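Can a Robot Arm Tidy Your Living Room Yet? Try It Yourself

By the Purnonik home robotics page

Short answer: partly, and the partly is a lot more fun than it sounds! I've been running small chores with a two-finger gripper and a wrist camera, and I think anyone with an arm at home should try the same. You don't need a lab. You need a room, some patience and a notebook.

Step 1. Pick one chore and say where it ends

"Tidy up" is far too big. "Take the package out of the narrow gap and put it on the table" is a chore you can score. Write down the start, the finish and what counts as a miss (mine: anything dropped, anything bent, any bump against the furniture).

Step 2. Look at the floor from the wrist

Before you move anything, park the arm low with the fingers closed and look at what the wrist camera gets. Cords are the big one. A thin dark cable hanging from a wall plate and running off toward a table is easy for you to step over and very easy for a gripper to snag. Table legs come next, especially thin ones linked by crossbars near the floor. 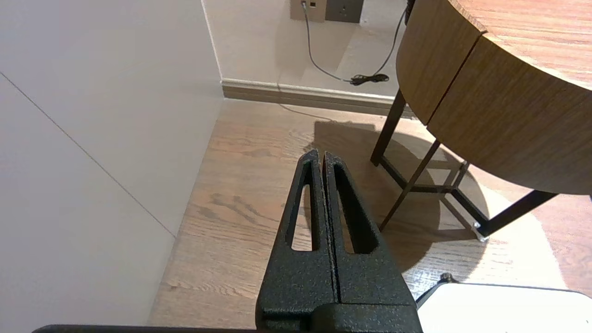 Set a keep-out zone around every cord and leg. I use the Zolis planner for this, and I draw the zones by hand, bigger than I think I need. Then run the path at the slowest speed with your hand on the stop button.

Step 3. Start with things that stand alone

Cups, boxes, a rolled pair of socks. Do 24 tries and write down every one, including the silly ones. My arm got so steady at this stage that I did 600 more over the month of March, just because I enjoyed watching it!

Step 4. Move on to narrow gaps

Now the hard part, and my favorite. Paper and foil packages standing upright between a board and another wooden surface are a proper test. Paper gives way when you touch it, foil throws light back at the camera, and clear film can fool a depth reading completely.

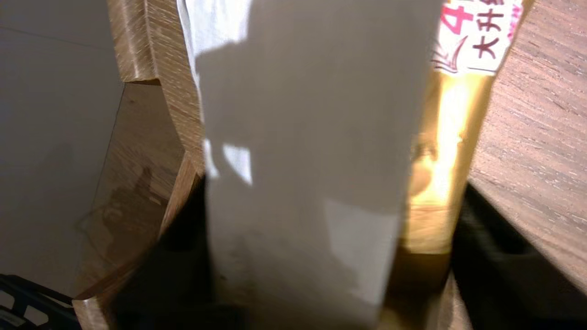

Come in from above, open the fingers only as far as you must, and close slowly. If the paper and the package come up together, put both back and shift your grip toward the outer edge. I've logged almost 900 gap tries with the Sament fingertips, and 661 of them ended with the right item in the right place. Swapping to the softer Vasseur pads is next on my list.

Step 5. Change the light and do it again

Open the blinds, close them, turn on a lamp. Keep a separate page in the notebook for each. Foil picks are where I see the biggest swings, so repeat those first.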